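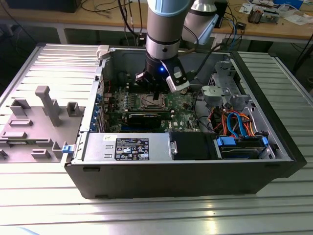 Figure 2. Gripper above the processor socket, side panel of the computer removed.

7.4 Recovery after a stop above the socket

If the arm halts during the approach and the Rundia controller shows fault 238 (position error), proceed as follows.

1. Press the emergency stop. Do not press Resume.
2. Wait 120 seconds.
3. Check that no part of the gripper is touching the board or the socket frame.
4. Release the emergency stop and select Manual. Raise the arm straight up by 200 mm.
5. Inspect the socket. If it is marked or bent, take the computer out of use.
6. Run the homing routine before returning to Automatic.

CAUTION: Keep hands out of the case while the arm has power.

Note: If the fault returns, record the time and inform Nandgate Service.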